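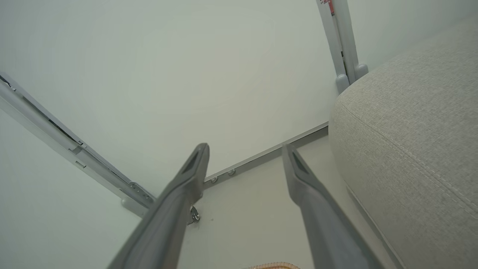
White wall, pale floor

Clenier_AV: Members are asked to advise on a lens for the Zistuteck camcorder. Our centre records lectures from the rear of the hall.

Ikik: The De Luca zoom is recommended. Its colour is neutral and the mount requires no adapter.

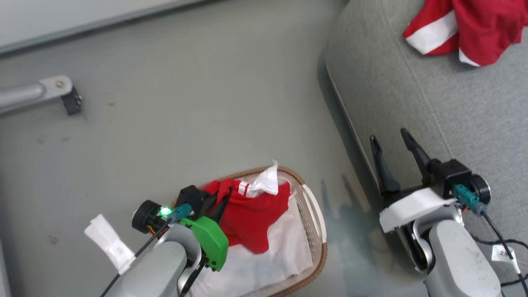 It should be ordered with the tripod collar, as the lens weighs 1,460 g.

S. Kováčik: I must disagree. Ours lost focus through the zoom range and was returned in March.

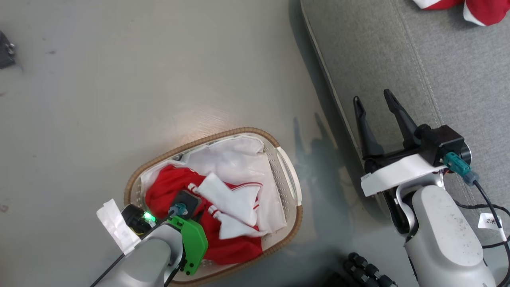 Red and white clothing in the basket

Ikik: Was the back focus adjusted beforehand?

S. Kováčik: It was, on 2 bodies.
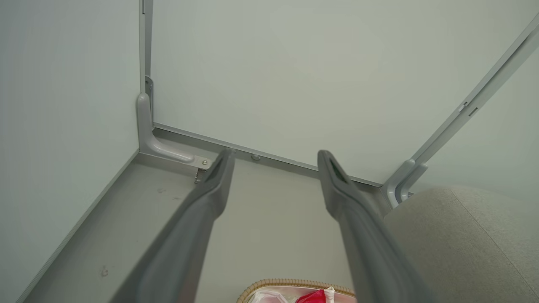

Pale grey-green panel at the back

Clenier_AV: Thank you both. We shall hire the lens before any purchase is authorised.

Sabina Kováčik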